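Subject: Re: Bare pine worktops in the Dravbridge kitchen
List: Dravbridge Bakers and Shared Kitchen

On Wednesday a list member wrote:

> Before I put my name down for the October slots I'd like to know where
> things stand with the tables. When I last baked at Dravbridge the long
> one was stainless and you could flour it and shape straight on it. Now
> I hear it has been swapped for pine. Is it oiled? Can wet dough go on
> it? And what are people doing about cleaning, as I was told no spray is
> allowed any more.
>
> Also, is the Oven still being fired twice a week or has that gone down
> to once? The page on the website says one thing and the sheet on the
> door says another.
>
> Last thing. My rye has been coming out with a gummy line along the
> bottom and I would like to know if anybody else gets this from the back
> left corner.

I'll take these in a different order, as the Oven question is the one that affects most people.

The sheet on the door is right. The Oven is fired once a week for now. The website still has the old times and I have asked for it to be changed. We went down to one firing when the price of split ash went up in the summer. The wood bill for the year to date is £2,022, and that does not include the load delivered last month. Two firings a week with half the shelves empty made no sense. If the October slots fill up we will look at it again, but please don't plan a market stall around a second firing that may not happen.

One firing means the order of baking matters more than it did. Flatbreads and pizza go in first while the floor is fierce, then the wheat loaves, then rye and tins, then anything slow such as beans or rice pudding. If you have a rye and you turn up with it ready at the start, it will have to wait, so hold it back in the cold larder. The larder was reading 4 degrees when I looked this morning and will keep a shaped loaf quite safely until the afternoon.

On the gummy line: yes, others have had it. I had it myself for most of last winter and blamed the Oven, but in my case it was two things. I was cutting the loaves the same evening, and I was putting the tins straight on the floor after the ash had been raked, when the bricks at the back left had lost more heat than the rest. That corner is next to the patch relaid with Adjei bricks, which are thinner than the originals. They heat up quickly and let go of it quickly as well. Try the right-hand side, leave the loaf in for 10 minutes out of the tin at the end, and don't cut it until the next day. If it is still gummy after that I would look at the starter. Mine needs two feeds before a rye bake in cold weather and only one in summer.

Flour. The next Zidari order closes at noon on Wednesday. They have put the minimum up, so we need 156 kilos between us to get the trade price. We are 40 short. Dark rye and the stoneground wholemeal are both in stock, but the white spelt is not and they could not say when it would be. Please reply to me off list with what you want in whole sacks or half sacks. No odd kilos this time. I spent an entire evening in September weighing out other people's spelt on bathroom scales and I'm not doing it again.

Now the tables. The long one is pine, not treated with anything, and it is for dry work: kneading stiff doughs, shaping, resting tins. There are knots in it, as there are in any pine.

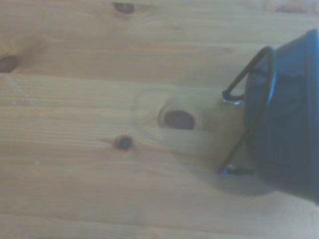
Bare pine boards, with a few of the knots.

Wet dough should go on the marble slab at the far end or in your own tub. It does no lasting harm on the wood but it works its way into the grain and is a nuisance to get out. If you do make a mess, let it dry, take it off with a metal scraper held nearly flat, then wipe along the grain with a cloth wrung out in hot water. Dry it straight away with a tea towel. Coarse salt and half a lemon will shift beetroot or berry stains.

You were told correctly about the spray. It leaves a taste, and one whole batch of focaccia had to be thrown out. Spray is still fine on the sinks and the tiled shelf.

No oil on the pine either, please. We talked about linseed and decided against it until we have had a full winter of use. Anyone who feels strongly can raise it at the next meeting.

Two other bits while I'm writing. The long peel has a split in the handle and is out of use, so use the short one and wear the gauntlets. And whoever has the blue-handled lame, could it come back to the drawer.

Slots for October are on the door sheet as usual. Pencil only.

Dravbridge kitchen rota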